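Packaging (household)

Household packaging is the collective name for the pouches, bags, films, sleeves and ties in which small goods arrive at a home, and which stay there after the goods have been used up, lost or given to a cousin. It is distinguished from transport packaging, which is larger and belongs to the trucking industry, and from wrapping, which is a form of packaging that one is expected to admire.

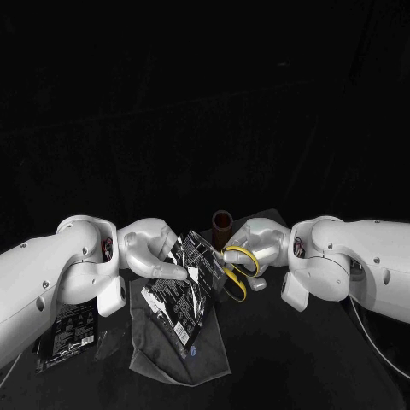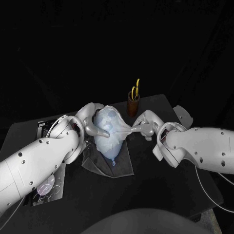 Flexible packaging on a dark tabletop: a printed black-and-white pouch, first, and a translucent plastic bag.

Entry by Sirkka Halonen. Revised in October by Boglárka Bárány.

Printed pouches

The flat printed pouch is used for cables, spare parts, filters, snacks and most things that could once be bought out of a drawer. Its surface is given over to text, diagrams and icons, usually with a barcode toward one edge. The text is in several languages, all of them small. The icons follow a private logic: a hand with a line through it may mean that the contents are sharp, that the contents are delicate, or that the company would like to be left alone.

Glossy pouches are slippery and are best opened with both hands, one on either side. Most have a tear notch. The notch starts a tear reliably and has no further opinion about where it goes. Scissors are the older method and remain in use, except for pouches that contain scissors.

Instructions are often printed on the part that has to be torn off. The Farau company tried to correct this by putting its instructions on the inside, where they could be read only by customers who had already managed without them.

Translucent bags

The translucent bag is the plain relation of the pouch. Frosted film hides scratches and fingerprints and lets the owner see that something is in the bag without quite seeing what. This has made it popular for screws.

Bags without a seal are generally closed by twisting a corner or the neck. The film gathers into a narrow crinkled rope, which holds for as long as someone is holding it. Permanent closure calls for a knot, a clip or a rubber band. The knot is the most secure of these and is opened by ruining the bag.

Air is the chief difficulty in storing bags. A bag laid flat and pressed from the closed end toward the mouth will give up most of its air. A bag squeezed from the top will move its air to the bottom and wait.

Straps and loops

Looped straps and cords tend to be kept apart from whatever they came with. They may be coiled and put in a cup on the desk, a practice recorded in the Vadham household survey, which looked at 276 kitchens and found a container of unassigned straps in over 80 of them. Asked what the straps were for, most owners said they would know when the time came.

Storage

The usual place for saved packaging is a larger piece of packaging, commonly known as the bag of bags. Opinions differ on its proper size. The Honkanen guide to small kitchens allows 12 bags per person and recommends folding each into a triangle — advice that has been widely praised and, as far as the present authors can tell, followed by Honkanen.

A cloth spread on the table before sorting keeps glossy pouches from sliding about and gives small parts somewhere to land. Any cloth will do. It need not be ironed.

In the 60-day method, sold as a course by Sirkico, saved pouches and bags are put in a box and anything not taken out within that period is thrown away. Former students report that the box itself was very good and that they have kept it.

Disposal

Printed pouches are frequently made of layered films and are refused by many recycling programs. Plain bags are accepted in some towns, at some stores, in a bin near the entrance that is full. Local rules should be checked before sorting, and again afterward, as they may have changed.

See also: Drawer, miscellaneous; Twist tie; Box, perfectly good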